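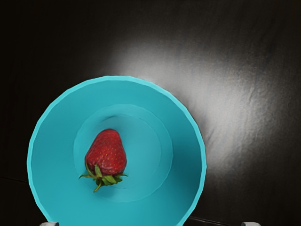 我越来越觉得，给机械臂选夹爪的时候，大家花在夹爪上的时间太多，花在腕部相机上的时间太少。过去一段日子我一直在仿真里比较两款平行夹爪，Trorkow 和 Kurkow，起初满脑子都是行程、指尖形状、夹持力曲线，表格越列越长，列到后来自己都不想打开。真正让我改主意的，是开始认真看腕部相机的画面之后。青绿色的碗占去一大块，草莓躺在碗底，两根手指只在最下面露出一点指尖，策略要靠这么一点点信息判断自己离碗沿还有多远。看到这里我就坐不住了：同样的任务、同样的臂，两款夹爪的差距里面，到底有多少来自夹爪本身，有多少来自“相机能看见多少指尖”？我想在这篇文章里替后一半多说几句话。

先交代一下，我不做采购，也不卖东西，手里的 Trorkow 和 Kurkow 都是数字模型，跑在一个叫 Frota 的仿真环境里。控制器用的是 Climano，开源版，默认参数我动得很少。所以下面的话请当成一个爱好过头的工程师的看法来读，拿去跟自己的实验对一对，对不上的地方我特别想听。

## 指尖露多少，是个设计参数

翻夹爪的资料，你能查到行程，能查到重量，能查到指尖材料和安装孔位，就是查不到“装上常见的腕部相机以后，手指在画面里占多大”。道理也好懂，相机是别人家的，支架是用户自己画的，夹爪厂商没有义务管这件事。可是对于今天这一批靠图像学出来的策略，手指在画面里的样子几乎和行程一样要紧！

人伸手拿东西的时候，余光里一直有自己的手指。学习出来的策略没有别的依靠（关节角当然有，可关节角不告诉你碗在哪儿），它要把“我的指尖”和“目标物”放在同一幅图里，才能学会对齐。两者同框的时间越长，接近阶段就越从容。指尖若是要到最后一小段才进画面，前面那一大段路就只能凭记忆和别的视角去走。

我在 Frota 里做的比较很朴素：夹爪不变，把腕部相机的俯仰角改五度，重新采数据，重新训练，再跑一轮。每种配置跑 84 次。Trorkow 在原来的角度下抓起草莓 37 次，成绩说不上好看。改了角度以后的数字我先不写，那一轮的随机种子有个问题，我得重跑，写出来就不厚道了。不过看回放的感受我可以讲：接近碗沿时的犹豫明显变少，原来那种悬在碗口上方来回蹭的动作不常见了。夹爪一颗螺丝没换，只动了相机的角度。

如果当初我没碰相机，只把 Trorkow 换成 Kurkow，得到一个更高或者更低的数字，我多半会高高兴兴写一篇“两款夹爪横评”，把功劳或者罪过全记在手指头上。想想有点后怕。

## 为什么偏偏是草莓和碗

有朋友劝我用标准方块，说干净、好复现。方块我也跑，可方块太好说话了，平行夹爪遇到平行面，天生一对，两款产品之间几乎拉不开距离。草莓就有意思得多：它一头宽一头尖，身子是圆的，叶子往外张着，夹在哪里、从哪个方向夹，结果都不一样。再把它放进碗里，碗壁又来掺和，手指张得太开会碰到壁，张得太小又容不下果子。一个动作里同时考了行程、指尖厚度和接近角度，这种题目我爱得不行。

碗还有一个好处，它逼着你去想视角。俯视的时候碗沿是一圈很清楚的边界，策略可以拿它当参照；换成斜着看，近侧的碗壁就可能挡住果子的下半截。固定相机和腕部相机在这件事上各有各的盲区，放在一起看才舒服。

仿真里的草莓当然不是真草莓。它不会被捏出水，也不会因为放了一夜变软。这一点我承认得很痛快，夹持力的结论我一句都不打算从仿真里下。但是“看得见看不见”这件事，仿真给出的答案我认为相当可靠，毕竟几何关系是算得准的，支架伸出来几毫米，手指在画面里就挪几毫米对应的那么一点，骗不了人。

反光是另一回事。深色桌面配上一盏灯，就会有一大片发白的高光铺在桌上，腕部视角里正好贴着碗沿。我第一反应是去把灯关掉，手都放到鼠标上了，后来又收了回来。真实的台面也会反光呀，而且相机跟着手腕走，高光在画面里也跟着游走。比较夹爪的时候把光打得完美无缺，等于给两个选手都戴上了墨镜，分数好看，到了现场谁也不认得谁。现在我的习惯是反光留着，两款夹爪用同一套灯光，谁都别占便宜。

## 固定相机也该有发言权

腕部相机说了这么多，并不代表旁边那台固定相机可以省掉。我自己在调试的时候，九成的“哦原来如此”都来自旁观视角。手腕歪没歪，夹爪下来的时候是垂直还是带着一点斜，停在半空的位置离碗差多远，腕部画面看得人头晕，换到旁边一看，一秒钟就明白了。 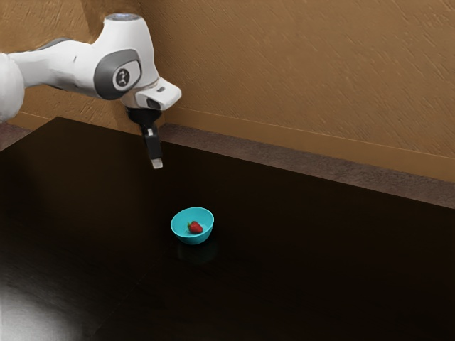
Abelardo Gallardo 读完初稿后回信，说他基本同意，但觉得我把策略想得太娇气了：只要数据够多，指尖露不露面都能学会，他更担心的是夹爪的外形尺寸，手指细长的进碗容易，手掌宽大的还没下去就先撞到碗沿，这种差别靠相机是救不回来的。他还加了一句，让我别把五度的事情讲得像发现了新大陆。

我把这封信看了好几遍，越看越高兴（被人认真反驳真的很过瘾）。外形尺寸这一条，我完全服气。黑色的平行夹爪从法兰上直直垂下来，上宽下窄，收成一段细长的手指，这种形状往碗里伸，天然就占便宜。Kurkow 的模型手掌要宽一些，我在碗口附近遇到过几次碰撞，当时都归到“策略没学好”那一栏里去了，现在看来应该单独开一栏。已经开了，叫“手掌先到”。

至于“数据够多就行”，我就不那么愿意点头了。话本身没错，可是比较硬件的人哪有那么多数据？我们做选型，往往是每个候选采一小批，训一个差不多的模型，然后就要拍板。在小数据的条件下，视角好不好会被放大得很厉害。等数据堆到足够多，两款夹爪的差距也许真的缩小了，那时候采购单早就签完了。所以我还是坚持：在小批量比较里，相机位置必须当成一个变量来报告，哪怕只写一行。

## 控制器这头的小心思

顺便替 Climano 说两句。很多人做夹爪比较的时候，控制器是随手抓来的，哪个熟用哪个。我以前也这样。可是同一个控制器对不同长度的手指并不公平：工具中心点设在哪里，直接决定了手腕在目标上方悬停时，指尖停在什么高度。Trorkow 和 Kurkow 的手指长度不一样，我第一轮忘了改工具中心点，Kurkow 每次都停得偏高，然后以一种非常优雅的姿态夹了个空。画面看着还挺自信的，气得我直笑。

改完工具中心点之后，我又把夹爪开合的指令单独拎出来看。有的接口给的是开度，有的给的是速度，有的只认“开”和“合”两个状态。策略输出的是连续值，中间有一层转换，转换里有阈值，阈值设得不同，合拢的时机就不同。手指在半空就并拢了，还是到了果子两侧才并拢，在最后的成功率里看起来都只是一个“失败”，原因却差着十万八千里。我强烈建议把开合指令和腕部画面放在同一条时间轴上回放，慢速看，看五遍。第一遍通常什么都看不出来，到后面就开始拍大腿。

讲到这里，大概有人会问，照你这么说，夹爪比较岂不是没法做了，相机也要管，灯光也要管，控制器也要管。能做的，而且我觉得比以前更好玩。以前比的是两张参数表，现在比的是两套“手加眼”的组合。手指长一点，也许就得把相机往后挪；相机往后挪了，画面里碗外的东西又多了，分辨率分给草莓的就少了。这些取舍牵来牵去，调起来像在调一件乐器，每拧一下都有回音。

## 我希望看到的横评

如果你正准备写一篇夹爪对比，我有几样东西特别想在文章里看到。腕部相机在接近阶段的画面，张开和合拢各一张，两款夹爪并排。工具中心点的数值。灯光有没有变过。失败的那些次里头，碰碗沿的、夹空的、夹住又滑掉的，分开写。成功率放在最后也没关系，我会翻到的。

厂商那边，我的愿望小得多：在模型文件里附一个推荐的相机安装位就好，不用保证效果，给个起点，省得每个人从零开始画支架。Trorkow 的模型包里有安装孔，没有相机位；Kurkow 连孔都要自己量。量孔的那个下午我过得并不愉快，虽然量完以后对那块法兰的每一个倒角都有了感情。

还有一件事我自己也没想清楚。手指的颜色要不要改？浅色的指尖落在深色桌面上，对比很强，很容易找到；可要是落进那片发白的反光里，就没那么好认了。有人给指尖贴彩色标记，我试过在仿真里把它换成橙色，画面确实醒目，但总有一种给考生递小抄的感觉，换到没有标记的真机上会怎么样，我心里没底。支持贴和反对贴的理由我都能说出一串，哪天两边分出了胜负，我再写一篇。

眼下排在前面的是把那轮有问题的种子重跑一遍，Trorkow 和 Kurkow 各 84 次，角度两种，手掌碰撞单独记。Abelardo 要了一份原始回放，说要自己数夹空的次数，我已经打包发给他了。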